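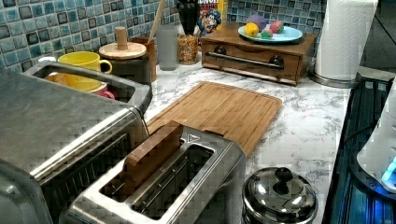
How much clearance does the Dalico 300 shelf need above a worktop?
It needs 397 mm from the finished worktop to the underside of the shelf. Measure from the surface of the top, after any upstand or sealant bead has been fitted.

Print this page
E-mail this page

Dalico 300 Wall Shelf, steel, powder coated

The Dalico 300 is a fixed wall shelf for domestic kitchens, utility rooms and small staff kitchens. It is made by Dritik and supplied in the United Kingdom through the Ponstead trade counter. The shelf is a single folded steel panel with a turned front lip. It hangs on a concealed rear rail, and the rail carries the full load.

The number in the name is the depth in millimetres, wall to front lip. The width is set at the time of order. Ends are closed and welded, so a shelf cannot be shortened on site.

Specification
Depth: 300 mm
Height of front lip: 16 mm
Rail: zinc-plated steel, slotted for sideways adjustment
Finish: matt powder coat, white, stone or dark grey
Maximum load: 13 kg, evenly spread
Fixings: screws for solid masonry supplied; others to be sourced by the installer

Wall types
Solid brick and dense block: use the screws and plugs in the pack. Aerated block: use plugs made for that material. Plasterboard on studs: at least two rail fixings must enter a stud, and the slots allow the rail to be moved to suit. Plasterboard on adhesive dabs is suitable only where the fixing passes through the board and cavity into the masonry behind. The shelf must not be hung from plasterboard alone.

Tiled walls
Drill tile with a diamond or spade-point bit at low speed, without hammer action. Where small tiles are laid on a mesh backing, avoid drilling at a tile edge. The rail bears on the face of the tile, so an uneven surface should be packed with the plastic shims supplied. Do not draw the rail down hard to close a gap.

Fitting order
1. Check for cables and pipes.
2. Mark the rail line with a level.
3. Drill and plug the end holes, then fix the rail loosely.
4. Drill the remaining holes through the rail.
5. Tighten, check the level again and hang the shelf.
6. Turn the two locking screws on the underside until they meet the rail.

The shelf is not to be fitted directly over a hob. Over other heat-producing appliances, follow the clearance given by the appliance maker where this is greater than ours.

Cleaning
Wipe with warm water and washing-up liquid. Scouring pads and bleach will mark the coating. Small chips can be touched in with the Mohmand repair pen, sold separately in all three colours.

Prices and widths revised May 1, 2020. Shelves made to order cannot be returned unless faulty.

Print this page
E-mail this page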